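The Long Way Round
A week beside the sorting belt at Vurnton, where parcels learn patience
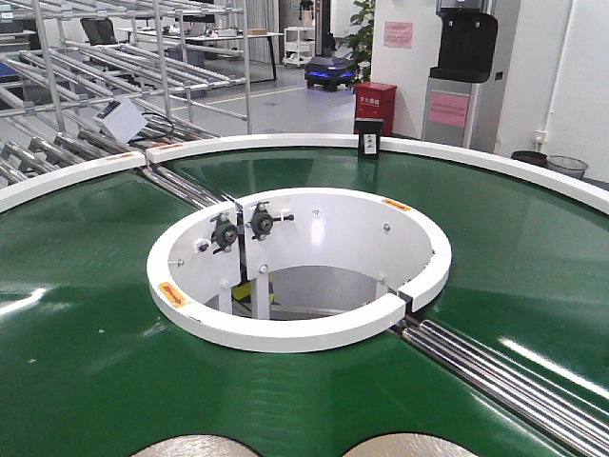 The first thing Shakuntala Agarwal tells new starters at the Utville depot is to stop watching the belt. They all do it. Put a person next to something green and shiny going round in a circle and you've lost them until smoko.

I lasted a whole morning before she caught me at it. The circular conveyor is the colour of a good billiard table and has much the same effect on productivity. Parcels go up one side, come round the bend and get taken off by hand, unless whoever is meant to be taking them off is writing a magazine article, in which case they go round again.

Agarwal has worked here since the depot was a carpet warehouse. She remembers when sorting meant 74 cages on wheels and a lot of shouting. The cages always veered left. "So did we, by the end of a shift," she says.

Bhupendra Gautam looks after the belt and speaks of it the way other men speak of a difficult greyhound. Creases bother him. Rollers he can live with. He has firm views on sticky tape, most of which can't be printed, and he keeps a jar of things people have posted without adequate packaging: marbles, birdseed, three chess pieces and what might once have been fudge.

Nights are run by Shalini Yadav, who prefers them. The freight is duller and so is the conversation. Her worst enemy is the cardboard tube, which rolls wherever it pleases and generally pleases to roll back. January brings the returns, when half of Vurnton decides it didn't want an air fryer after all.

On my last afternoon I was allowed to do the labels. I got 2 wrong. One of them was addressed to the depot.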